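Fruit on the table, and the big basin

I stopped using the fruit bowl in February. It was a nice bowl, but it held six or seven pieces and everything at the bottom went soft before I got down to it. The bananas sat on top and bruised whatever was under them. I was throwing out fruit every week and buying more.

Now everything gets spread out on the table first. I do it when I get back from the market, before I put away anything else. The printed cloth wipes clean, so I don't bother with a towel. Bananas go along the back near the wall and the oranges get some space in the middle. Whatever is in a plastic bag comes out of the bag as soon as I get to it, since green fruit sweats in plastic and then the skin goes.

I wrote a short version of this last winter and a few people wrote back to disagree about the bananas. 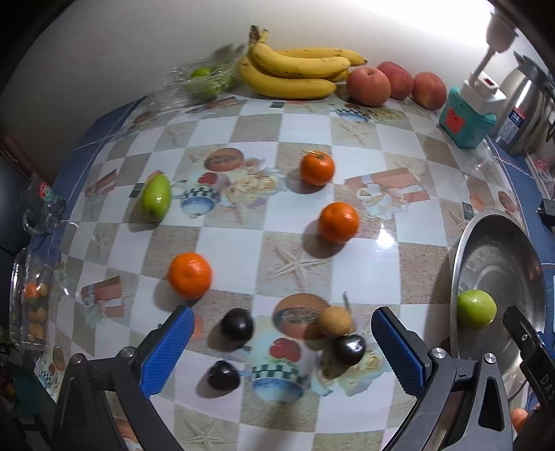 Tatu Langat wrote that bananas should never share a table with anything you want to keep for more than a day or two, and that a hook on the wall would solve it. I tried a hook. The bunch got heavy at the stem and two of them dropped off overnight. I went back to laying the bunch down flat and eating the spotted ones first. If there are more spotted ones than we can eat, they get peeled and frozen in pieces.

The sorting itself is simple. I pick up each piece and turn it over. Anything with a soft place goes in the kitchen today. Anything hard stays out at room temperature, and I look at it again the next morning. Oranges I just feel for weight. A light one is usually dry inside, so I juice those and add a good one to make up for it.

The other half of this is the basin. I used to wash fruit in the sink, but the sink always has something in it. I bought a wide steel basin from the Kastport store for 41 and it has been worth it. It's scratched now and I don't care about that. It goes right on the table, the fruit goes in, and I carry the whole thing to the tap. Round fruit rolls around in it on the way, so I don't fill it very full.

I only wash what we'll eat that day. Washed fruit doesn't keep as well at our house, even when I dry it.

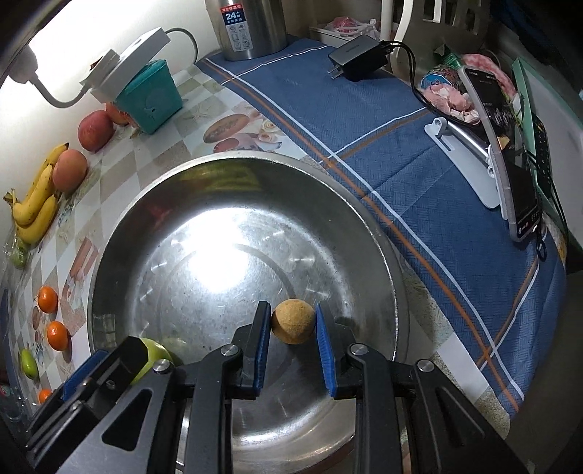

Nikotau, August 20, 2025

A short update. I've been doing it this way through the hot months and we've thrown out much less. The worst loss was a bag of plums I left in the car, and that has nothing to do with the table.

Heiðrún Baldursdóttir asked whether I use vinegar in the water. I don't. Plain cold water and my hands, and a soft brush for anything with a rough skin. The brush is a cheap one and I replace it when the bristles go flat. Next I want to find a better place to store the basin, as it doesn't fit in any of the cupboards and lives on top of the fridge for now.

Recent posts

Cleaning behind the stove
What I keep in the freezer door
Getting orange juice out of a tablecloth
Four jars I use every day
Market list for a small kitchen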